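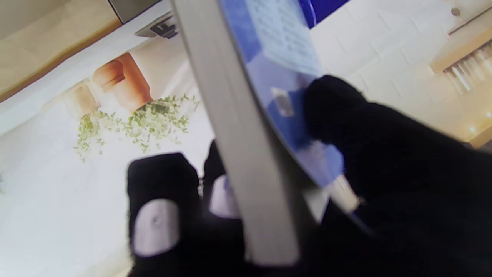

How to cover a paperback with clear film

My gran covered every book that came into the house, cookery books included, and I still can't start a new one without wanting to do the same. It's a pleasant job for a wet evening in February, and once you've done two or three you'll find your hands know the way.

You will need a roll of clear sticky film (the thinner sort is much kinder to beginners), a ruler, sharp scissors and a soft, dry cloth.

Wipe the cover first and let it dry properly. Crumbs and hairs will show for ever, and I speak as someone with a cat.

Lay the book open and face down on the film and cut all the way round it, leaving a border of 20 mm. Don't be tempted to go narrower!

Now peel back just a strip of the backing paper, 70 mm or so, and fold it under. Stand the spine in the middle, press it down gently, then work outwards over the front, pulling the backing away with one hand and smoothing with the cloth in the other. Do the back the same way. Go slowly, and if you get a crease, lift the film straight away and try again.

Snip the corners off at a slant, cut a small notch at each end of the spine, and fold the flaps inside.

Any bubbles left over can be pricked with a fine pin and rubbed flat. My friend Sherif Bouazza leaves his under a pile of heavy atlases overnight and swears by it, though I've never had the patience.

Old or valuable books shouldn't be done this way at all, as the glue won't come off again. Use a loose jacket for those.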